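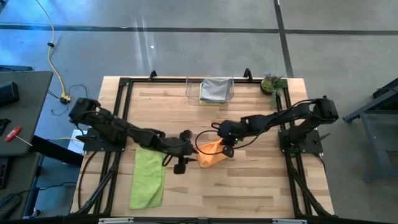
Home | Talks | Notes | Archive | Contact

Filed under: Talks & Slides, Workplace Writing

Speaker notes: "Per My Last Email: How Office Writing Got So Long"

SLIDE 1. Title

Wait for the people at the back to find seats. Say good morning. If the clicker is dead again, use the space bar and pretend you prefer it.

Opening line: "I was asked to keep this short, in an email that ran to 537 words."

Pause. If there's no laugh, move on quickly. It was the invitation to this event and the organizers are in the front row.

SLIDE 2. Where I come from

I spent my first job at Visum, writing notices to customers. One of them told people their bill would be a day late. It went through 49 drafts. The first draft said "Your bill will be a day late." Draft 49 said "As part of our ongoing commitment to billing excellence, a revised issuance timeline will apply." Customers called in to ask whether their bill would be a day late.

(Don't do the phone voice. It went badly in November.)

SLIDE 3. How a sentence gains weight

Show the sentence "Please park in the other lot." Click through the additions one at a time:

- Facilities adds "until further notice."
- Legal adds "where reasonably practicable."
- HR adds "We appreciate your flexibility."
- Somebody senior adds "going forward," to show they read it.

Each person was being careful. Each one also went home thinking they had improved it. Stay on this slide long enough for people to recognize themselves. A few will look at their shoes.

SLIDE 4. The Prukier memo

Prukier had a fridge policy. I have read it more times than some novels. It was 700 words and had a section on definitions. "Food" was defined. "Fridge" was defined, and the definition left out the small one by the copier, so the small one by the copier became a lawless place.

Read the line about yogurt aloud. Read it slowly.

Then the rewrite: "Put your name on it. We throw everything out at 5 p.m. on the last day of the month." Ask the room what's missing. Someone always says "the tone." Agree with them. The tone is missing, and you can hear how quiet it is.

SLIDE 5. Words that are doing nothing

Quick slide, don't linger. "Leverage." "Reach out." "Circle back." "Just wanted to." "Kindly," which has never once been kind.

Audience exercise: turn to your neighbor and say what your team does without using "solutions." Give them 2 minutes. They'll need them. Drink some water, check the time.

SLIDE 6. In defense of long

Be fair here. Some things ought to be long. The Zumora safety manual is long and I wouldn't take a page out. If a reader could lose a finger, give them the extra paragraph. A reader who could lose a parking spot can manage with a line.

Also the apology. A short apology reads as if you were interrupted while making it.

SLIDE 7. What to try on your next email

Write the thing you want in the first line. Then stop and look at whether you still need the rest. Keep the greeting, people like a greeting. Cut the sentence that explains why you are writing, because the reader will get there when they read what you wrote.

If you must attach a document, say which page. Ansari sent me a 49-page attachment with the message "See attached." I saw it. I can confirm it was attached.

SLIDE 8. Questions

Likely ones:

"My boss likes long emails." Write the short one on top and leave the long one underneath. Your boss will feel looked after.

"What about bullet points?" Fine, up to the point where the bullets have bullets.

"Can we get the slides?" Yes. They'll go out by email, and I am told there will be a cover note.

If it's running over, skip straight to the coffee announcement. Coffee is in the hall on the left, and the decaf is the one with the handwritten sign.

Share this | 2 comments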